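讲稿笔记:会谈通稿是怎么写出来的

(上台先喝口水,别一上来就讲太快。)

大家下午好!主持人刚才介绍得太客气了,我做的工作说白了就是坐在长桌最靠边的位置上记东西。马瓦里(Mavari)和乌莱罗(Ulero)两边谈轮渡、谈水、谈过境班车的那几年,我一直在马瓦里代表团里当记录员,会后再跟着一起写通稿。今天想聊的就是这张薄薄的纸,新闻里你们看到的“双方就共同关心的问题交换了意见”那种。

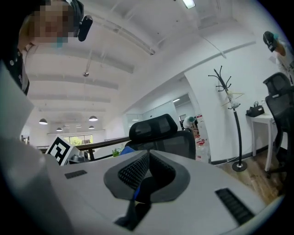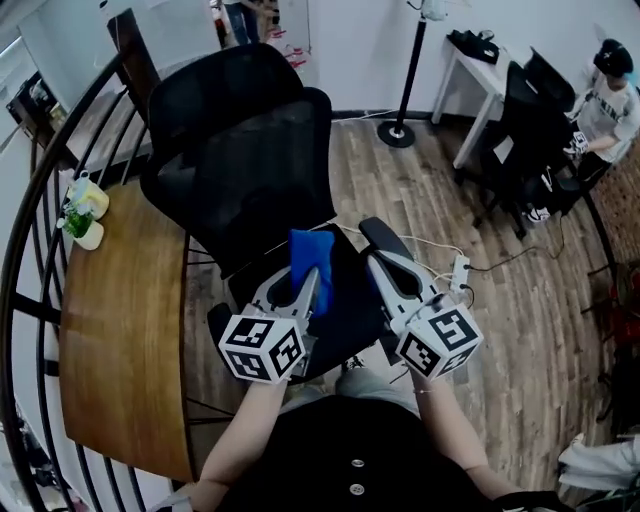 手持夹爪,同一地点的两张照片

好,开始。先问一下在座有多少人完整读过一份会谈通稿?从标题读到最后一句的那种。(等举手。多半很少,笑一下就过,别点名。)

没关系,我入行之前也没读过。我母亲看报纸碰到这种稿子就直接翻页,她说反正都是握手。握手是真的,可是握手下面那几段字,我们有时候要磨到后半夜。

第一部分:会还没开,稿子已经有了

这件事很多人听了会吃惊。会谈之前,双方办公室手里都有一份草稿,抬头、出席人、议题、甚至“气氛友好”这几个字都写好了,就留几个空。我第一次看到的时候心里有点不是滋味,觉得那还谈什么呢。后来懂了,草稿是用来试探的。你把“推动轮渡协定早日签署”写进草稿发过去,对方回来的时候“早日”没了,你就知道他们家里有人不同意,而且这个时候知道比在桌上知道要舒服得多!

所以看新闻的时候,会前的那条预告值得留一留。预告里一般会列出准备谈什么。等会后的稿子出来,两条放在一起看,少了哪个议题,多了哪个议题,一眼就看得出来。这个办法特别笨,但我到现在还这么干(我太太说我看新闻像在对账单)。

(翻页。这里如果时间紧,可以跳过账单那句。)

第二部分:动词

通稿里最要紧的是动词,形容词大家随便用,没人较真。“同意”“重申”“注意到”“听取”,这几个词之间隔着的距离,比马瓦里到乌莱罗的河面宽多了。

“同意”最重,写上去就得有人回去办。“重申”的意思是上次就这么说,这次还这么说,没有往前走,但也没往后退。“注意到”嘛……对方讲了一大段,我们坐着听完了,仅此而已。“听取了介绍”更轻一点,连“注意到”都舍不得给。

讲个例子。乌莱罗那边的代表团长叫埃斯本·拉文(Esben Ravn),个子不高,讲话很慢,非常难缠,我一直很佩服他。有一回谈阿列塔(Arrieta)码头的夜间停靠,我们这边写的是“双方同意延长夜间停靠时间”。拉文先生把稿子拿过去,看了好久,拿铅笔把“同意”圈起来,旁边写了“愿意研究”。我们不干,改成“同意研究”。他又不干,改成“将研究”。来回改了六稿!最后登出来的是“双方将继续研究”,多了个“继续”,听上去好像一直在研究似的,两边都能回去交差。

(这里停一下,等大家笑。不笑也没事,接着讲。)

后来夜间停靠到底延长了没有?延长了,不过隔了很久,走的是码头公司自己的排班,跟那句话关系不大。我讲这个是想说,通稿里写了什么和后来发生了什么,中间那根线有时候很细,写评论的朋友下笔之前最好去码头问一句。

第三部分:顺序和人名

谁的名字排在前面,这是能吵起来的。我们的惯例是在谁家开会,谁就把客人放前面。听着简单吧?可是有一年会议放在特鲁马纳诺(Trumanano),那是个湖心小镇,两边都有份,算谁家呢?最后用了两个版本,马瓦里发的稿子把乌莱罗放前面,乌莱罗发的稿子把马瓦里放前面。记者打电话来问是不是印错了,我说没有没有,两份都对。那位记者沉默了好几秒。

议题的顺序也有讲究。排第一的通常是最容易谈成的,放在那儿好看。真正卡住的那件事一般在中间偏后,夹在旅游推广和青年交流之间,句子短短的,连个形容词都没有。你们下次读,可以专门去找那句最干巴巴的,十有八九就是它。

还有出席名单。名单里突然多了个管财政的人,那多半是谈到钱了。名单里少了上次一直在的法律顾问,要么是文本已经定了,要么是文本已经没指望了。这个我看走眼过,讲讲也无妨:2019年5月18日那次会谈,我看到对面没带法律顾问,兴冲冲跑回去跟团长讲,他们肯定准备签了。结果人家顾问是牙疼,去看牙了。(自嘲一下,语气轻松点。)

从那以后我给自己立了规矩,单凭名单不下判断,至少再找一样东西对得上才说。

第四部分:翻译

这部分我讲得可能会长一点,因为我偏心。

我们团里的翻译是玛尔瓦·拉姆拉尼(Marwa Lamrani),我从她那儿学到的东西比从任何一任团长那儿都多。两边的通稿要用两种语言发,理论上内容一样。理论上!乌莱罗那边有个词,可以译成“谅解”,也可以译成“安排”,在他们那边听着平平无奇,到了我们这边,“谅解”像是有人做错了事要别人原谅,报纸一登,第二天电话就打爆了。

拉姆拉尼女士的做法是会前先去找对面的翻译,把可能惹麻烦的词列在一张纸上,一个一个定下来。不经过团长,也不上会。她说翻译之间谈这个最快,大家都不用要面子。那张纸到后来积了300来个词条,我现在手里还有一份复印件,边上全是她写的小字,有些我到今天也认不全。

有个同行问过我,现在机器翻译这么方便,还需要这么弄吗?我的看法是,查一查、对一对,机器当然用得上,我自己也用。可是那些词条是两边点过头的,这个点头要人去要。(如果有人在这里插话提问,请他留到后面,不然后面讲不完。)

第五部分:没写进去的

会谈里有很多话进不了稿子。有的是太琐碎,比如花了好长时间讨论救生衣放在船的哪一侧。有的是太敏感,双方讲好了不提。还有的纯粹是忘了,真的,会开到那个钟点,人都迷糊了。

有一年十一月在阿列塔,暖气坏了,大家穿着大衣谈上游放水。谈得很僵,拉文先生忽然讲起他小时候坐渡船,船在河中间熄了火,船上的人轮流讲故事等拖船来。讲完以后屋子里松快了很多,那天晚上就把放水的提前通知时间定下来了,定的是19个小时。为什么是19?我方要二十四,他们给十四,取中间就是它。通稿里呢,写的是“双方在务实的气氛中确定了通报机制”。渡船的故事一个字都没有,大衣也没有。

我觉得有点可惜。所以我私下记了一本,哪次会什么天气,谁咳嗽,端上来的点心是什么,休息时谁跟谁站在窗边讲话。按规定正式记录里不需要这些,但我后来写回忆性的文章全靠它。做这一行的年轻朋友,如果你们单位允许,我很建议你们也记一点,别涉密就行!

第六部分:给读新闻的人

讲点用得上的。如果你手头只有几分钟,又想知道一次会谈大概怎么样,我会这么读:

先看有没有时间。“将于年底前”比“尽快”实在,“尽快”比“适时”实在。碰到“适时”,我一般就去泡茶了。

再把两边各自发的稿子都找来。有出入的地方圈出来,两边都提到的可以当作谈妥了一半,只有一边提到的,那是那一边的愿望。马瓦里发稿很爱写过境班车,乌莱罗的稿子连着好几次提都不提,你说这班车能通吗?(摊手。)

然后去找上一次的稿子。这个很多人嫌麻烦,可是句子一对比,“讨论”变成“商定”,“商定”又退回“讨论”,就像看潮水一样。

最后看有没有约好下次见面。约了,说明还想谈。没约也先别慌,有时候单纯是日程没排开,等上一阵再看。

(看表。如果还剩得多,讲下面这个小故事;不够就直接进提问。)

小故事:轮渡协定签字那天,两份文本摆在桌上,团长们都坐好了,拉姆拉尼女士从后面走上来,在我耳边讲,乌莱罗文本里码头的名字少了一个字母。我当时后背一下就凉了!我走过去跟拉文先生小声讲,他看了看,拔出笔,自己加上去,在旁边签了个缩写,然后抬头问我,要不要写进通稿?我说不用了吧。他说,那就好。

那两份文本现在一份在马瓦里,一份在乌莱罗,有补笔的是后面那份,去参观的话可以找找看,在第二页靠下的地方。

提问时间备用:

如果问到过境班车的现状:我已经离开代表团了,最新的进展不清楚,建议问班车办公室,别瞎猜。

如果问到词条表能不能公开:里面有些是对方翻译写的,得他们也同意才行,我可以帮忙去问。

如果问到怎么入行:会两种语言,字写得快,坐得住。我的字就很难看,但是快。

如果没有人提问:讲特鲁马纳诺那次坐错船的事,然后谢谢主办方,提醒大家讲义在门口的桌子上,自己拿。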